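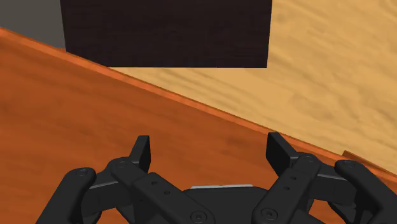

Vol. 11, No. 3

Can a machine clear the table yet? Cakley team says it is getting close

Drondness, 2025-01-23 – Put a cup down near the edge of a table, walk away, and ask somebody else to pick it up. A four-year-old can do it. For a robot arm, the last few inches of a tabletop are still some of the hardest territory in the house, and a small team at the Cakley workshop in Drondness has spent the months since September trying to do something about it.

The project is called Mersha, and its aim is easy to say out loud: clear a table, wipe it, and put things back where they go. The group is working on it first in simulation, where the tables, floors and furniture are all computer-rendered and a dropped plate costs nothing. The simulated gripper has two black fingers that open and close on a set of linked bars, and the practice rooms get plain wood furniture with plenty of grain in it. Then what the software has learned goes onto a real arm in the workshop kitchen.

"People always ask me about the folding robots and the dancing robots," said Fletcher Tapsell, who runs the project. "I want one that can get the crumbs and the spoon and the mail off my table before dinner. If it can do that every night without me standing over it, I'm thrilled."

So how close is it? Closer than this reporter expected. At a demonstration for local businesses last week, the real arm was given a table with 11 things on it, a mix of cups, cutlery, a cereal box, a dishcloth and a set of keys. It put nine of them where they belonged. The two it missed were the keys, which it nudged back and forth a few times before giving up, and a teaspoon lying flat against the wood. Flat, thin things are a headache for any gripper with two fingers, because there is nothing to get hold of until one side has been lifted.

The cloth was the surprise of the afternoon. Cloth changes shape every time you touch it, and a year ago the team would have left it off the table. This time the arm pinched it in the middle, carried it over to the sink and let it drop in. There was applause! It was not folded and it was not hung up, but it was off the table, and plenty of households would settle for that.

Wiping is further behind. The arm can push a sponge across a surface in straight rows, and it does a good job in the center. Near the edges it slows right down, and it tends to stop short and leave a dirty border. Declan Gilchrist, who writes most of the motion software, said edges are the thing he thinks about on the drive home. The gripper has to come in low enough to reach the table and still keep its own fingers from hitting the side of it, and a table in a real home may be a little higher or lower than the one it practiced on.

That is where the practice in simulation comes in. The team has built 2,290 room layouts so far, with furniture in different places and in different colors of wood. The arm gets to try its approach from all kinds of angles. Gilchrist said changing the look of things matters as much as moving them. An early version of the software did well on pale tables and then got badly confused by dark ones, and it took the team almost 3 weeks to work out that color was the problem.

Shops are watching too. Pinel, a housewares store on the same street, has offered the team its back counter for a trial this spring. The job there would be putting returned items back into the right bins after closing, with no customers around and no hurry. Tapsell thinks a shop floor may be ready for this kind of help sooner than a kitchen. The counter stays where it is, the bins stay where they are, and nobody's toddler leaves a banana in the middle of it.

A kitchen is a tougher place. The light changes, chairs get pulled out, and the things on the table are different at breakfast and at supper. The team keeps a list of what the arm can't handle yet, taped up by the workshop door. Wet glasses are on it, along with anything stacked, anything sticky, and plastic bags of every kind. Grapes were crossed off in the fall and then written back in.

Speed is the other big gap. Clearing those nine items took longer than most of us spend on a whole sink of dishes, and the arm paused before each one as if it were making up its mind. Gilchrist said a good part of that is deliberate. The pauses let the software check its grip plan again before the fingers move, and the team has chosen to keep them until the drop rate comes down.

Still, it is hard to stand next to the thing and not get a bit excited. Watching it reach for a cup, stop, shift over slightly and then close on it gently is a real pleasure, and the people in the room last week leaned in every single time. One store owner asked when she could have one. Tapsell told her he didn't have a date and wasn't going to make one up, but that she was welcome to come back and bring her own dishes.

The next open afternoon at the Cakley workshop is planned for after the Pinel trial begins. Visitors will be able to set the table themselves, and the team would like to see items it hasn't tried before. Glass is fine as long as you don't mind losing it. Teaspoons are especially wanted.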